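Sorkdale Automation Forum > End effectors and tooling > Angular fingers or flat pads for thin, soft bundles?

hnava_bench
Posted 15 May 2022

We have a two-arm cell with both arms on one linear rail, a wrist camera on each, and one fixed camera on the workspace. The arms carry black grippers with angular fingers. I am deciding whether to keep these or go over to flat padded fingers from Zanura before the next round of tests in July.

The task is handover of long, thin, flexible items between the arms. Flower stems are the worst case, so those are what I test with. The left arm holds the bundle and the right arm has to take it further along.

Findings so far:

Angular fingers, closing force at the lowest setting: the bundle rolls between the fingertips when the second gripper makes contact.

Angular fingers, middle setting: no rolling, but the outer stems get creased. After seven handovers the bundle is no use for further testing.

Flat pads, lowest setting: holds well, but the pads are wide and they hide the contact point from the wrist camera.

I have not tried the flat pads at the middle setting.

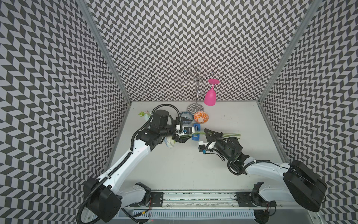
Questions

1. Has anyone run angular fingers on one arm and pads on the other? The controller lets me set force limits per arm, so that part is easy.

2. Is the wrist camera worth keeping for the last bit of the approach, or do you hand over to the fixed camera?

3. Does a patterned wall upset your depth readings? Mine are chevron on three sides and I am starting to have doubts about them.

Rigoberto Nava

----

orozco_h
Reply 1

On 1: yes, for most of last year. Pads on the arm that holds, angular on the arm that takes. The holding arm does not need to see much once it has a grip, so the blocked view costs you nothing there. The taking arm needs the view and the narrow tip.

The drawback is that you lose symmetry. If your left arm always picks first, fine. If either arm may pick, you have to plan for two different tools and your calibration work doubles.

On 2: keep it. The fixed camera has a poor angle on the gap between the grippers once both wrists are close together.

Heriberto Orozco

----

drumlin39
Reply 2

I disagree on the camera. At short range the wrist view is mostly finger. We log both, and the wrist stream was the less reliable of the two over the last part of the approach in every batch we ran. A fixed camera mounted high enough sees past the wrists. If yours does not, move it.

Also, where does the cable run on your right wrist? It looks coiled and hanging underneath. Ours did that and it pulled on the connector at full wrist rotation. Frame drops, no error message. It took us weeks to find.

----

hnava_bench
Reply 3

The right one does hang below the wrist. The left one loops over the top. I have had no dropped frames that I know of, but I have not checked the logs for it. Will do.

The fixed camera can't go higher without new posts.

----

orozco_h
Reply 4

drumlin39: which lens? With the Drerkero wide one I would agree with you, it is useless close up. With the standard one I get a usable view of the tips until contact.

----

drumlin39
Reply 5

Wide. Fair point. I still would not trust it for stems, which are thin and all the same green. Edges merge and you get one blob with the wrong centre line.

----

pell_mech
Reply 6

On 3: repeating patterns are a known nuisance for stereo matching, as one zigzag looks much like the next one along. Check whether your errors come in steps of the pattern spacing. If they do, it is the wall. If they are spread evenly, look elsewhere. Structured light is less fussy about it in my experience.

The quick test is to hang plain grey cloth over the back wall and repeat the same approach with nothing else changed.

I would also take the glass rack out for this. Chrome wire and a mirrored base will give you false points whatever the walls are doing, and you won't be able to tell the two apart.

----

hnava_bench
Reply 7

The rack stays in for the real runs, the glassware task uses the same table layout. I can take it out for the cloth test.

----

pell_mech
Reply 8

Then do it in that order: rack out with walls bare, rack out with cloth, rack back in with cloth. Same start pose each time.

----

ocampo_fw
Reply 9

You are all treating the crease as a finger problem. I think it is a controller problem. A lowest setting that slips and a middle setting that crushes means the steps are too coarse. Our units take a force value from 0 to 1000 and the range that works for soft stems is narrow, nearly all of it below the first preset. If your firmware exposes the raw value, sweep it before you buy anything.

----

orozco_h
Reply 10

A finer force setting will not stop a round bundle rolling between two narrow tips. There is too little contact area. I have tried.

----

ocampo_fw
Reply 11

How many stems in the bundle, and were they tied? Loose stems shift against each other, and that can look like rolling when the grip itself is holding.

----

hnava_bench
Reply 12

Not tied. I had put it all down to rolling at the tips, so I will repeat with a band near the middle and see if the result changes.

The raw value is available through the serial interface. I will sweep that first with the angular fingers, then fit one pad set on the left arm as orozco_h suggests. Logs for the right wrist camera are being pulled now.

----

drumlin39
Reply 13

Post the log even if it is clean. Connector type as well, please.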